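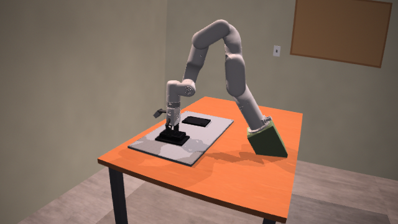
Slalom pool notes

7 December 2018

Print this item | E-mail this item

Well, we got through the winter slalom at Clurkwood, and I'm still finding river sand in my ears! We had the course set with 18 gates (the upstream at gate 8 was a real stinker) and I picked up 6 penalty seconds on my first run, all of them at the bottom, where I always start thinking about lunch.

Shiyu Xia had the run of the day for us in the women's kayak. She went into her second run 2 seconds down on the leader from Melislow, took the tight line behind the big rock that the rest of us had been paddling around all morning, and won by four tenths. I yelled so much I lost my voice. She says she only decided on that line when she was already in the eddy - I'm not sure I believe her.

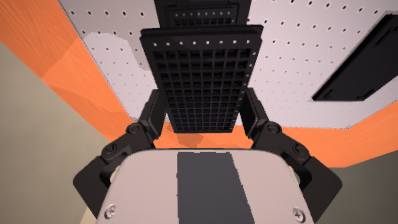

Our canoe double had a rougher time. They missed a gate up top and that was pretty much that, but they finished upright and grinning, and they've already asked for more practice on the Liang drop.

Next up is the Vodberg race in March. We have four places left on the team list, so if you've been thinking about it, please sign up now and talk yourself out of it later. Beginners race on the lower half of the course, and I can lend out a helmet and two spray skirts (one smells a bit, sorry). Tuesday pool sessions carry on as usual until the break.

Print this item | E-mail this item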